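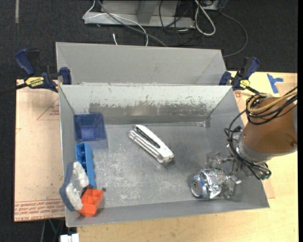

Remote Proctoring Comes to Drukell, and the Numbers Don't Add Up Yet

The Drukell school district wants to spend next year's testing money on software that watches students while they take their finals. The product is called Dilterico, it is sold by a company called Gajewski, and the board heard the pitch in July, when half the parents who would normally show up were out of town. I went. I took notes. I have read the packet twice since then, and I still can't find the part where somebody shows that it works.

Start with what is being promised. Students would take their end-of-course exams on school laptops, and the software would use the laptop camera and microphone to flag "irregular behavior." A flag goes to a reviewer at Gajewski, who decides whether to pass it on to the school. The school then decides whether to void the test. The slides put all of this in one smooth arrow running left to right. Anyone who has ever tried to get a grade changed in this district knows that arrows don't run that way around here.

The main figure in the presentation was 444. That is how many flags the software raised during last spring's pilot at Zindau High, where 300 students took one math exam each. It was offered as proof that there is a cheating problem. Think about it for a minute, though. That comes out to more flags than students. Either Zindau High is the most crooked building in the state, or the software goes off when a kid looks at the ceiling to remember the quadratic formula.

So how many of the 444 turned into a confirmed case of cheating? I asked during public comment and was told the answer would be sent to me. The answer, when it came, was 2. One student had a phone in her lap. The other had written on his forearm, and the teacher in the room had already noticed that before the software said a word. Two is a real number and I don't wave it away. A phone in the lap is cheating and ought to be dealt with. But a system that sounds the alarm 444 times to find two kids, one of whom was already caught, needs a better sales pitch than the one we got.

Supporters of the purchase say the flags are only a first pass, and that a trained person looks at every one. Fine. Who trains them? How long do they spend on each clip? What happens to the student in the meantime? At Zindau High, flagged students had their scores held back until the review was finished, and for some of them that ran past the date when course placements were set. I spoke with a parent whose son was placed in the lower math track over the summer while his score sat in a queue. He was cleared. He was also still in the lower track when she and I talked, and she had been told to bring it up with the counselor in the fall.

I don't think the people backing this are acting in bad faith. Cheating is a real worry, and the district has had a bad couple of years. Answer keys got passed around. There was the business with the shared folder. Teachers are tired of policing rooms by themselves, and when a company walks in and says a machine can carry some of that load, of course people want to believe it. I'd like to believe it too. What bothers me is how little anyone on the board pushed back. I counted on hearing at least one hard question about cost, and the closest we came was someone asking if the contract could be billed quarterly.

Jolanta Szulc, who taught chemistry in the district for many years and now tutors, was the only other speaker signed up that evening. She used most of her time to talk about how exams are put together. Her point was that the same test gets used in every section, often on different days, and that the questions barely change from year to year. "If the key is worth stealing, somebody will steal it," she told the board. She'd like to see several versions of each exam, given at the same hour in every building, with two adults in each room. Nobody followed up with her. She got a thank-you and the buzzer.

Her ideas aren't free. Writing more versions takes teacher time, and that time has to be paid for. Two adults per room means pulling aides from somewhere else. I'd want to see those costs laid out as well, and I'm not ready to say her plan is the right one. My complaint is that it was never priced, so there is nothing to compare the software with. The packet contains one option and a line for signatures.

Then there is the recording. The district's agreement would cover 1000 students in the first year, most of them minors, filmed at close range for the length of each exam. The packet says the video is stored "for as long as needed to resolve any dispute." I asked who decides when a dispute is resolved. I was told that is a matter for the vendor's policy, and the vendor's policy was not attached. A copy has been requested. If it arrives before the next issue I will print the parts that matter.

There is also the plain question of what the software counts as suspicious. The pilot summary lists looking away from the screen, reading aloud, leaving the seat, and "unusual movement." I can name several kids on my own street who couldn't get through a bowl of cereal without doing all four. Students with attention problems or tics are supposed to get an exemption, and the form for that exemption is due weeks before the exam. Families who didn't hear about the pilot until it began had already missed it.

What I would ask for, before any vote, is fairly modest. Publish the full results from Zindau High, including how long each review took and how many scores were delayed. Attach the storage policy. Get a written cost for multiple test versions and extra adults in the room, so the board can look at both plans side by side. Fix the placement of any student who was cleared, and do it before classes start.

The item is expected back on the agenda at the next regular board meeting, which begins at 7 p.m. Public comment comes first, and the sign-up sheet is taken away once the meeting opens, so get there early if you plan to speak. Written comments can be left at the district office, and you should ask for a stamped copy.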